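Chapter 2
Shape and Use: How We Judge a Simple Object

Every day we take things in our hands and do not think about how they were made. A cup, a spoon, a door handle: we know what to do with each one before we touch it. The designers at the small firm Gestik liked to say that a good object gives its instructions without words. In this chapter we will study how the form of an object tells the user what it is for, and why this message is sometimes not clear.
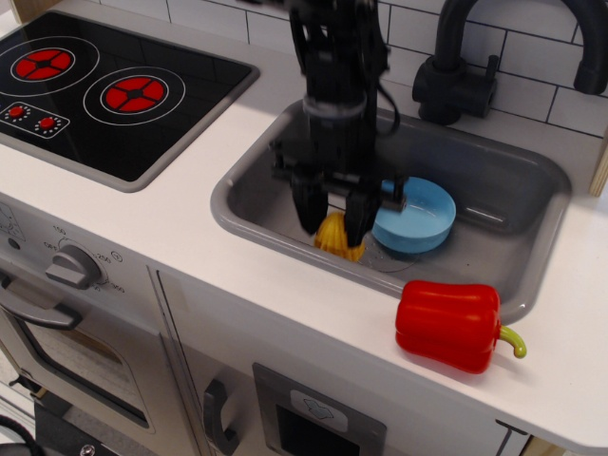

The word "form" has a narrow meaning in this book. It is the outer shape of an object, together with its openings, edges and surface. Color and material are treated separately in Chapter 3. A bowl is a useful first case. The light blue one in the sink is tilted, and still we see at once which side is the inside, because the rim is bright and the hollow behind it is darker. The reader of an object needs such differences. When they are weak, as on the flat soap dishes once made at Haworth, people put the object down with the wrong side up.

In the Nivbridge study, 25 adults received household objects that had no labels. They had to say the use of each object and to show how they would hold it. The study gave 388 answers in total. We will return to these answers in Section 2.4, where the errors are sorted by type.

Before you continue, choose 2 objects from your own kitchen. Write down what their form tells you, and keep your notes for the exercises at the end of the chapter.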